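Section 4. Arranging and caring for your vase

You've unpacked everything, the body is sitting on its base, and now comes the good part! This section covers choosing a spot, filling the vase, changing the water and cleaning the metal collar. It applies to every Grusto vase in the stone-look finishes. If yours is the short Dotthorpe bowl, skip to Section 6, because the bowl has no collar and comes apart differently.

4.1 Before you start

You will need:

A soft cloth (an old T-shirt is great)
A measuring jug
Mild dish soap
A long-handled bottle brush
Sharp scissors or garden snips

Clear a bit more table than you think you need. Stems roll, leaves drop, and a tall vase is easy to knock with an elbow while you're reaching for the snips.

4.2 Choosing a spot

1. Pick a level surface. Set the vase down and press lightly on the rim from each side. If it rocks, move it.

2. Keep it at least 2 inches in from the edge of a shelf or table.

3. Stay away from radiators and heating vents. Flowers hate them, and in January a bunch of tulips over a vent will flop by dinnertime.

4. Turn the vase slowly until you find the side you like best. Do take your time over this! The mottling comes out differently on every piece, and a side that looks plain under a ceiling light can be lovely next to a window.

Shahab Ranjbar, who worked out the finish with us, keeps his on a windowsill facing north and swears by it. Soft light from the side brings out the cloudy patches much better than a spotlight does.

Note: The speckles and blotches are part of the finish. They are not stains, and scrubbing won't shift them.
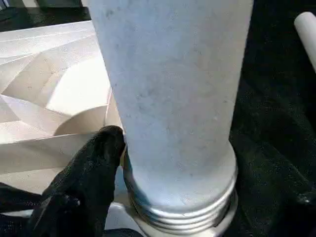
4.3 Filling the vase

1. Put the vase where it's going to live first, then fill it. Carrying it full is how most spills happen.

2. Measure 500 ml of cool water into the jug and pour it in slowly, down the inside wall. For tulips and other soft stems, use half that.

3. Wipe up any drips on the outside right away, paying attention to the grooves in the collar.

4. Trim each stem at a slant and strip off any leaves that would sit under the water.

5. Start with your tallest stem in the middle and work outward. The flare at the top gives you room to let things lean, so let them! Three or four branches of something wild look every bit as good as a full bouquet.

6. Step back, look, and pull one out. (Nearly always an improvement.)

Caution: Do not use hot water. Do not fill above the line marked inside the body.

Caution: Don't lift a filled vase by the rim. Put one hand around the body and the other under the base.

4.4 Changing the water

Every second day is ideal. If you tend to forget, pick a day and stick with it. Wednesday works well for flowers bought on a weekend, as they're usually ready for a fresh trim by then.

1. Lift the whole arrangement out in one hand, holding it loosely just below the flowers.

2. Lay it on a towel.

3. Empty the vase over a sink, tipping it gently.

4. Rinse, refill as in 4.3, and retrim the stems before they go back in.

4.5 Cleaning the collar

The collar is where dust loves to settle, and it's also the part that rewards a little polishing the most. A clean one really sparkles!

1. Empty and dry the vase.

2. Wrap a corner of the cloth over your fingertip and dampen it with soapy water.

3. Run it around each groove in turn, starting at the top.

4. Wipe again with plain water, then dry with a clean part of the cloth. Let the vase stand for 30 minutes before you refill it.

5. Buff with a dry cloth if you'd like more shine.

Caution: No steel wool, scouring powder or metal polish. They scratch the collar and can dull the body next to it.

If you see a whitish line in the grooves, you probably have hard water. Mix 1 part white vinegar with 2 parts water, dab it on with a cotton swab, wait a minute and rinse well. Keep the vinegar off the stone-look finish.

4.6 Cleaning the inside

1. Add a squirt of dish soap and fill the vase halfway with lukewarm water.

2. Work the bottle brush up and down, then around the bottom.

3. Rinse until there are no more suds and stand the vase upright to dry.

For a stubborn green ring, leave the soapy water in overnight and brush again in the morning.

Note: Not dishwasher safe.

4.7 Dried stems

Dried grasses and seed heads look fantastic against the pale gray finishes, and there's no water to think about. Make sure the inside is completely dry first. Very tall dried stems can make the vase top-heavy, so drop a handful of clean pebbles in before you arrange them. Lower the pebbles in by hand and don't pour them.

4.8 Storing

Wrap the body in tissue and then in a towel. Store it standing up, in its Furinura box if you still have it, with nothing on top. The felt pads from the Moradi accessory pack can stay on the base.

Next: Section 5, Replacing the felt pads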